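3.2 Where things are put down

The second part of the study looked at how people set out kitchen things on a bare surface when they have been given no layout to copy. Earlier work by our group (Mostyn and Kodov, section 2) dealt with cupboards and drawers, where the shelves and dividers do much of the deciding. A tabletop has no such divisions. We asked each household to lay out a mixed set of real and toy items as if a meal were to be prepared for a child, and then to leave the table as it was. In all, 557 layouts were kept for analysis. A further 199 were left out, mostly for the reason given in section 3.1, that items had been stacked for storage and could not be told apart from above.
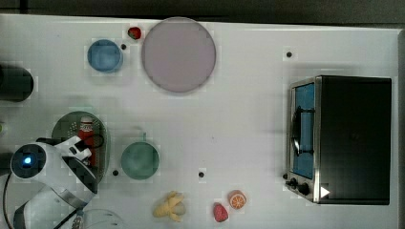

Figure 4. Crockery, a colander and toy food on a white tabletop, viewed from overhead.

Open vessels were our main interest, as they can serve both as objects in the layout and as places to put other objects. We coded plates, bowls and colanders under this heading and left out mugs, which were treated as drinking items. For each vessel we noted its nearest neighbour and whether anything stood inside it or overlapped its rim. The two codes often disagree. In Figure 4 the strawberry lies close to the edge of the large round plate, to its upper left, and is coded as a neighbour only, while the red bottle and the dark green colander are coded as overlapping. The light blue bowl, further left, is the smaller of the two round vessels and was given its own entry. Colour was recorded but played no part in the coding.

Small food items caused the most disagreement between coders. Vornetti's scheme counts an item as "served" if it lies within one hand's width of a plate, and under that rule a good many of our neighbours would have become contents. We did not follow it. Parents told us in the interviews that food beside a plate was often waiting for its turn, and two of them used almost the same words for it. We therefore kept a separate code, "at the rim", for any food item lying close to a vessel without touching it.

Sauce bottles were coded with the food and not with the vessels. Wudasov places them with the utensils, so the totals in Table 2 should not be set directly against hers.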